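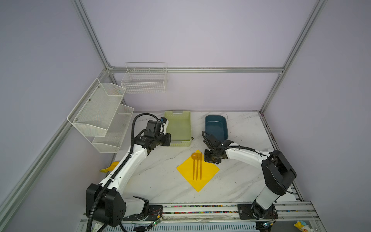 The two-arm table cell at Tismont, both arms over the work area.

I have looked after small robot cells long enough to hold one unpopular view about them: the reset procedure is the most important document in the building, and it is usually the worst written. Builders spend weeks on grippers and controllers. The reset gets half a page, often in the head of the person who built the cell.

The Tismont cell is my case in point. It is a modest machine. Two arms stand on black mounting plates bolted to a common aluminum rail at the front of a marble-patterned tabletop. The job is table setting: a fork, a knife and a spoon, a yellow napkin, a green basket and a teal tray. Any technician would call it simple, and any technician would be wrong about where the hours go.

When I took over the maintenance log in May, it held 33 entries. Of these, 16 were put down to the arms. I went back through them with Jarmo Savolainen, who wired the cell, and we could confirm an arm fault in two. The remainder were setup faults: a napkin laid square to the rail when the program expected a diamond, a tray pushed too far toward the back wall, a mounting plate re-torqued and never re-referenced. The arms did what they were told on a table that had been laid out some other way. 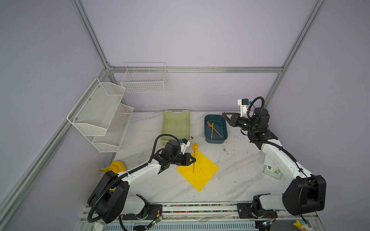

My first argument, then, is for fixed positions, written down and checked. The usual objection is that a cell meant to cope with variation should not be pampered. I accept that for the running program. It does not hold for maintenance. If the start state drifts by an unknown amount, a failed grasp tells you nothing about the gripper. A fitter needs one known layout to return to, even if the operators never use it for production. Ours is a printed overlay, stored flat, that goes down on the table at the Wednesday check and comes off again before anything runs.

My second argument concerns cables. The corrugated sleeve on each arm is the part most likely to end a shift early, and it is the part least often inspected while the arm is in motion. A loop that clears the base in the home position may catch at full reach. We now run each arm through its envelope at reduced speed and watch the sleeve, ignoring the gripper altogether. The first time we did it, Jarmo moved one tie point and cut 121 mm of slack from the left side. He was annoyed at having missed it. I was more annoyed that the commissioning sheet from Plelari had no line for it.

The wrist cameras deserve the same treatment. Their view includes the gripper fingers and whatever lies past them, so a bracket that has shifted will show up against fixed features in the cell: the extrusion in the rear corner, the back edge of the table, the rim of the basket. A saved reference view costs nothing to keep. Compare the live view with it before touching any calibration values. I have seen people recalibrate a camera that needed only a screw tightened, and then spend the afternoon undoing it.
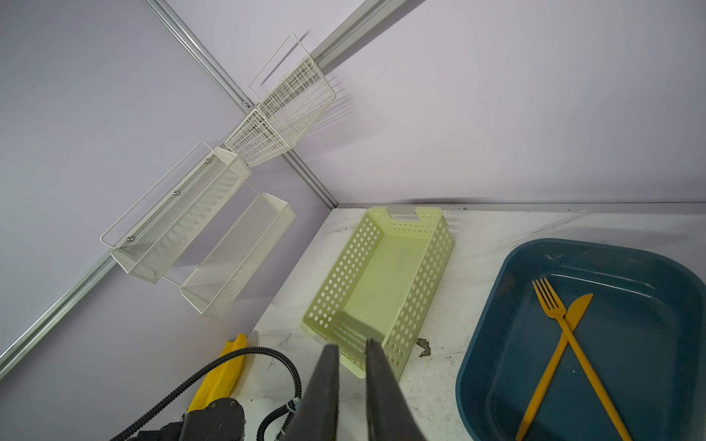 Photo: Tismont cell, wrist camera / Giltodum workshop notes

There is a tidier school of thought, well represented at Wongsuwan, which holds that everything not under test should be stripped out of the enclosure. No wall baskets, no spare objects, bare panels. I understand the appeal and I disagree. Wall baskets are obstacles, and obstacles belong in the collision model from the first day. A cell proven in a bare box has to be proven again once somebody hangs storage in it, and somebody always does. Fit the baskets, measure them, lock the fasteners and put them on the inspection list with everything else.

What I would strip out is undocumented adjustment. A quarter turn on a plate bolt, a finger pad swapped for one from the spares drawer, a controller board shifted along the front rail to relieve a tight wire: each is reasonable, and each is invisible to the next person unless it is recorded.

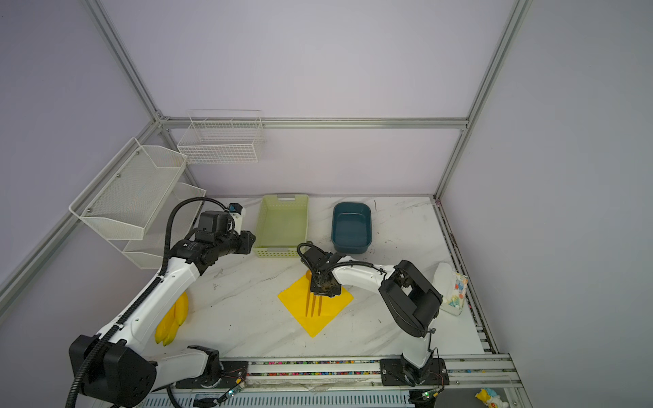 The same discipline should apply when the objects change. Thin sticks are a different grasping problem from a spoon with a round bowl. Finger closure, approach height and force limit all want a second look, and the old values should be kept beside the new ones so the cell can be put back. On our sheet, a change of object gets its own line and its own initials.

None of this needs new equipment. It takes a clipboard, a torque wrench and a supervisor willing to leave 16 minutes in the schedule before the first run. I have asked for that allowance to be made permanent at Tismont, and the request is still sitting with the planning office.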